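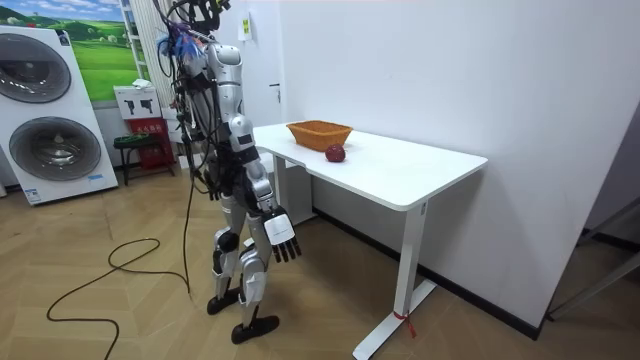

Front Room at Brirnska, Florkthorpe: Floor and Table

Print this page
E-mail this page

The front room at Brirnska was refitted in October. The work covered the floor, the walls, the lighting and the furniture. This page of the gallery is for the floor and the white table. The kitchen and the entry hall have their own pages and will be added when the work there is done.

The floor

Light wooden planks in tan and beige, laid in a herringbone-style pattern with darker seams. The planks came from Steinbach, the flooring yard on the north side of Florkthorpe, and were delivered in 46 packs. The packs were left in the room for 4 days before any were opened.

The old carpet and its underlay were taken up first. The subfloor was sound apart from a low spot near the radiator, which was filled and sanded flat. Laying began from a chalk line down the middle of the room and worked out to both sides. The cuts along the walls took longer than the rest of the floor put together.

Two shades were considered. The darker one looked good in the showroom but heavy when a sample board was brought back and left down overnight. The lighter planks show dust less and go better with white furniture. The seams stand out more than they did on the sample board, and we have come to like that.

Care of the floor

Sweep or vacuum with the brush attachment. Mop with a well-wrung mop and plain water, going with the planks. Do not use the steam mop from the kitchen. Lift furniture to move it – the table foot is long and flat and will drag grit along with it if it is pushed. Spare planks are stored flat on the top shelf of the hall closet, along with what is left of the filler.

The table

A plain white rectangular table from Simer, with a smooth white top and white metal legs. It stands against the wall. The top is 30 inches deep and has no drawers or shelf under it, so there is nothing to knock against when sitting down.

The front leg is a single upright column on a long flat foot. A short red string is tied around the base of the leg, where it meets the foot. Please leave the string where it is.

The table replaced a much larger one that had been in the room for 16 years. The old table took up the middle of the floor and everyone had to walk around it. With the new one along the wall, the floor on that side can be used. The old table has gone to the garage at Florkthorpe and is available to anyone with a way to move it.

Care of the table

Wipe the top with a damp cloth and dry it afterward. Marker comes off with a little rubbing alcohol. Do not use scouring powder or the green pads. The bolts where the legs meet the top should be checked twice a year. The hex key that fits them is in an envelope in the hall closet, on the same shelf as the spare planks.

Still to do

The baseboard behind the table needs a second coat of paint. A threshold strip for the hall door is on order from Steinbach – the first one was the wrong height and went back. Felt pads for the table feet have been bought but have yet to be put on.

More pages in this gallery

Kitchen (in progress)
Entry hall (in progress)
Garage, before the refit

Last updated: November 6, 2021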